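The Side Door

Negin Heydari had the file open on her kitchen table when her client called to say he wanted to drop it.

"I've thought it over," Booker Calloway said. "It's a pool. I don't even like swimming that much."

"You told me you swam every morning for eleven years."

"I swam because my back hurts if I don't."

She moved her coffee off the intake form. The form said that he was sixty-eight, that he used a chair most days and two canes on the others, and that on a morning in April the Hesthorpe Baths had sent him around to the service entrance on Yao Street for the fourth time. The service entrance had a keypad. Members didn't get the code. He had waited in the rain until a delivery driver let him in, and then he had missed the lane hour.

"You can drop it," she said. "It's your complaint. But the answer is due from them this week, and I'd like you to read it before you decide."

"What will it say?"

"That they aren't open to the public."

He laughed. "They've got a sign out front with the prices on it."

"I know. I took the bus over and looked at it."

The answer came by email at ten past five the next afternoon. It was nine pages long and signed by Lucinda Brannigan, who had an office downtown and had been doing this since before Negin passed the bar. It said the Hesthorpe Baths was a private membership club, founded in 1802 as a subscription bathing society, and that a private club was not a place of public accommodation. It said the front steps were original to the building. It said Mr. Calloway had been offered reasonable access by another route and had used it many times without objection.

Negin printed it and drove it over to him herself. He lived on the ground floor of a brick building behind the tire shop. He read all nine pages at the counter, wetting his thumb to turn each one.

"Without objection," he said.

"That's what it says."

"I wrote them letters. I've got copies."

"How many?"

He went down the hall and came back with a shoebox on his lap. The letters were on lined paper, and he had run each one through the copier at the library before mailing it. The first was three years old. It was very polite. It said he hoped they were all keeping well and wondered if a bell could be put at the Yao Street door. The last one said only, Please answer me.

"Did they ever?"

"They sent me a calendar," he said.

She asked if he still wanted to drop it. He put the lid back on the box and said he guessed he would see how it went.

The question of the private club took up most of the summer. A club is private if it chooses its members, and Negin needed to show that Hesthorpe took anybody who paid. Lucinda Brannigan said there was an admissions process. She produced the form. It had a line for a sponsor's name and a line for a second sponsor, and a box marked for the use of the board.

Negin sent Woo-jin Yoon, who was working for her until law school started. He wore gym shorts and carried a towel. The woman at the desk took 40 dollars and gave him a card. He asked her about the sponsor line and she told him to leave it blank, most people did. He was in the water in ten minutes.

"Was it nice?" Negin asked.

"It's really nice," he said. "There's a skylight."

She made him write an affidavit and told him to leave out the skylight.

The person she needed most was Gintarė Sepp, who had worked the front desk for six years and quit in May. Gintarė did not want to talk. She had a new job at a furniture warehouse on the other side of the river, and her sister still taught the toddler class at the baths. Negin left two messages and then stopped. In August Gintarė called her from the warehouse parking lot. There was a forklift beeping behind her.

"Is he the one with the green towel?" she asked.

"I don't know what color his towel is."

"He always said good morning to me. Even when he'd been standing out there. He'd be soaked, and he'd say good morning, Gintarė." She said the name the way it was supposed to be said, and Negin wrote it down again, correctly this time. "They told us not to give him the code. I asked if I could just go and open it for him when he called. They said not to leave the desk."

"Who said it?"

The forklift stopped. "The manager. It's in an email. I forwarded it to myself."

"Why did you do that?"

"I don't know. I guess I thought someone might ask."

The hearing was held in a room on the third floor of the state building. The elevator worked, and Negin had gone the day before to make sure. Booker wore a tie with a brown suit jacket. The administrative judge had a cold and kept a box of tissues beside the recorder.

Lucinda Brannigan was good. She was pleasant to Gintarė and asked her whether she had left on bad terms, and Gintarė said she had left on regular terms. She asked Woo-jin whether he had told the truth on his application. He said he had, and that there hadn't been much on it. She asked Booker how many times he had entered by Yao Street, and he said he hadn't kept a list.

"More than 100?"

"I'd think so."

"And each time you swam."

"When I got in, yes, ma'am."

"So you had access to the pool."

He thought about it. Negin watched him and kept her hands flat on the table.

"I had access to the alley," he said. "After that it was up to whoever came by."

The judge wrote something down and reached for a tissue.

At the break Lucinda Brannigan found Negin at the vending machine. She had a bag of pretzels and offered her some.

"They'll put in a bell," she said. "And pay him something."

"He asked for a bell three years ago."

"What does he want now?"

"The front door."

"That's a ramp. That's the landmarks people. You know how long that takes."

"Bratora does portable ones. They had one up at the church on Sorel Avenue in a week. No permit, because nothing's attached."

Lucinda ate a pretzel. "What does it cost?"

"Their quote was 1120 for the long one. I have it in my bag."

"You got a quote."

"I got it in June."

Lucinda held out her hand for it. She read it standing up, with the pretzels under her arm, and then she went to call her client from the stairwell. She was gone for around half an hour. The judge came back and waited, and then left again.

They signed a little before four. The baths would put in the ramp and keep it in, and apply to build a real one by spring. The front desk would be trained. There was a sum of money, smaller than Negin wanted and larger than Booker had expected. He asked if the toddler teacher would be all right, and Lucinda said she didn't see why not, and he asked her to put that in too. She wrote it in by hand at the bottom and they all put their initials next to it. 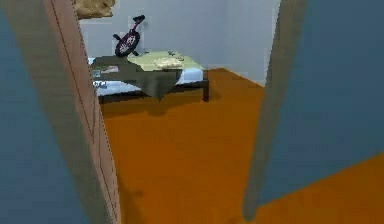

The bedroom doorway, between slate-blue walls.

Negin drove him home. It had started to rain, and the wipers on her car were bad. He held the shoebox on his knees. They hadn't needed more than two of the letters in the end, but he had brought all of them.

"My sister used to say I wrote too many letters," he said.

"You wrote the right number."

"She's the one who taught me to swim. At the city pool, the one they filled in." He looked out at the tire shop. "They filled it in the summer after they had to let us use it. Put dirt in it. There's a parking lot there now."

Negin hadn't known that. It wasn't in the file. She asked him how old he'd been and he said nine.

She got the chair out of the trunk and held the umbrella while he moved across. At his door he told her he'd be at the baths at six-thirty the morning the ramp went in, and that she could come if she wanted, they let anybody in for 40 dollars.

"I don't have a suit," she said.

"They sell them at the desk," he said. "They're ugly."

He went in and put the shoebox back on the closet shelf. Then he hung up the jacket and ran some water for the dishes.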